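## About Skonwood

Skonwood is a small laundry and mending service. We started with one washing machine and a sewing box, and now look after the clothes and bedding of 155 households and a guest house, the Brulmont.

Collections are on Friday. Each household gets a numbered bag, up to 6 kilos, and everything in it is washed, dried, sorted and folded before it goes back. We sort on beds and tables covered with a soft blanket or towelling, in a colour that shows up dark items. Black socks are the hardest thing we handle, as one looks much like another and they get lost in a pile of dark washing.

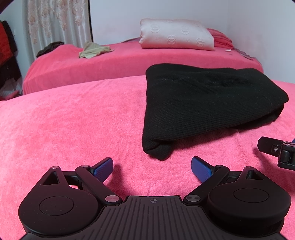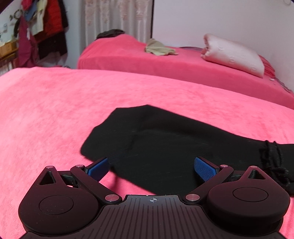 Socks are laid flat one at a time and checked at the toe, heel and cuff. Loose threads are trimmed or worked back in, and small holes are darned if the customer has ticked the mending box on the form. Darning costs the same whatever the colour. Odd socks are kept for 30 days in the Chornovol drawers, named after the shop the cabinet came from, and then go for rags.

We don't take leather, wedding dresses or anything marked dry clean only. Curtains are fine if the hooks have been taken out.

New customers can sign up at the counter or by post. There is a short waiting list for the Skoron estate, where our round is full until February.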